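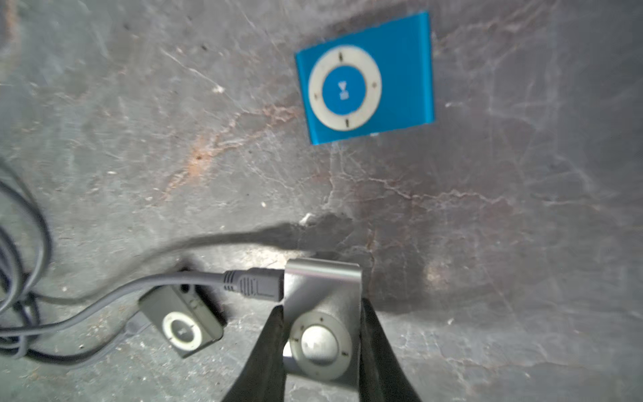

Session 4: How we ended up carrying music about

Design History for Beginners, evening course
Notes by Sabina Brabec, August 2025

Right, last time we got as far as the radiogram and then ran out of evening, so we're picking up with the moment music leaves the house. I've typed these up more or less as I'm going to say them. If you missed a bit, or you were looking for your glasses like I usually am, it's all in here.

Starting point: the room

For a long time, if you wanted recorded music you went and stood near it. The gramophone was furniture, and it was sold by people who sold furniture. My grandmother's had doors on it and a doily on top! I want you to hang on to that idea, because a lot of what comes later makes more sense if you remember that the listening place was fixed and everyone in it heard the same thing.

The transistor radio is the first big break. Small, battery powered, cheap enough for a teenager by the end of the fifties. You couldn't choose the song, mind. You took what the station gave you. But you could take it to the beach or under the covers, and parents hated it, and that's normally a sign that something has changed.

Cassettes

Philips brought out the compact cassette in 1963 and it was meant for dictation. I love this. The sound was pretty poor at first and the hi-fi crowd turned their noses up. Then the tape got better, people started recording their own, and suddenly you could put songs in an order you'd picked yourself. I still have a shoebox of these and I'm not sorry.

Sony's Walkman arrived in 1979. It played tapes but didn't record them, and plenty of people inside the trade thought that would sink it. The first one had two headphone sockets, so you could share. Have a think about why the second socket went away on later models, as we'll come back to it in the discussion.

Discs, and the skipping problem

Portable CD players turned up in the mid eighties. Lovely sound if you sat still. If you walked, less so. The makers got round it by reading ahead and storing a few seconds of music in memory, which ate batteries at a terrible rate (I used to take spares on the bus).

From a design point of view the disc is a bit of a bully. A CD is 12 centimetres across, so the player has to be at least that wide, and no clever person in a studio can do anything about it. The cassette did the same thing to its own players. Keep this in mind for the next part.

When the shape comes free

Once the music is a file, the insides stop telling the outside what to be. You need a battery, a chip, a socket, some way of pressing play, and after that you can please yourself. So you get a few very odd years. Sticks, pebbles, pendants, things on lanyards, things that clipped to your shirt. Some had screens and some did without altogether, so you shuffled and hoped for the best.

The bit I'd like you to look at closely is the controls. Go through any drawer of old players and you'll see the same few ideas again and again: a row of buttons along the edge, a little joystick, a ring with a button in the middle. The ring is a good one for us. Your thumb can find the middle without your eyes helping, and then up, down, left and right are all the same short distance away. Try it on a telly remote at home. Same trick!

Reading for next time

The chapter on pocket objects in the course pack, 14 pages, big type. If you're feeling keen there's also the short piece on headphones in public, but I won't test anyone on it.

Your task

Pick one thing you carry every day. It can be keys, a purse, a pen, whatever. Write me 300 words on how your hand knows what to do with it. If you get carried away, stop at 700, please, I've got the whole group's to read.

Don't look anything up for this one. I want what your fingers know. Bring the object with you as well, and be ready to pass it to the person next to you with their eyes shut.

For the discussion

Why did the second headphone socket disappear, and did anybody miss it?
What did we lose when the album stopped having two sides?
Is a phone a music player, or does it just happen to play music? (We argued over this for half an hour in the May group and I'd happily do it again.)

Next session is watches and clocks. We'll be in the same room, and the kettle has been fixed.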